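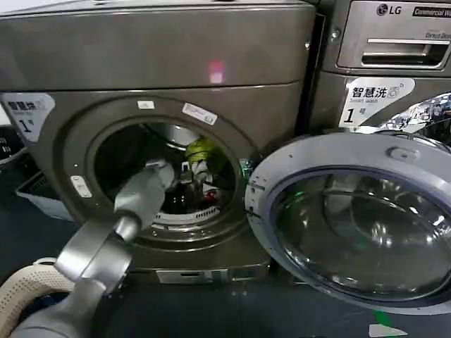
Front loader with the door open, cream knit or mesh at lower left

Re: Greatcoats issued at Cilstead depot

On the Cilstead greatcoats, a member wrote:

> The Wumilmont battalion had 843 men on its roll in October,
> but the depot book shows only 400 greatcoats going out to
> them. Did the rest go without for the winter? Esteves says
> they wore their own overcoats, but gives no source.

I went through the depot book again last month and I think the 400 is one delivery, the second of two. The page before it is badly stained, but there is an entry for Wumilmont in the same hand and the word "coats" can be read. The figure can't. I would not try to guess it from the roll.

Esteves probably took the overcoat story from the Judar letters. There are 68 of them and I have read the lot. Only 6 mention clothing, and just one says anything about civilian coats – the writer had his sent from home and dyed it himself in a copper, with poor results. He was a driver, so he may not have been drawing from the same stores as the rifle companies.

Boots are a separate matter. They came through Judar and are not in the Cilstead book at all.

Does anyone have a copy of the quartermaster's returns for that winter? Mine stop in October.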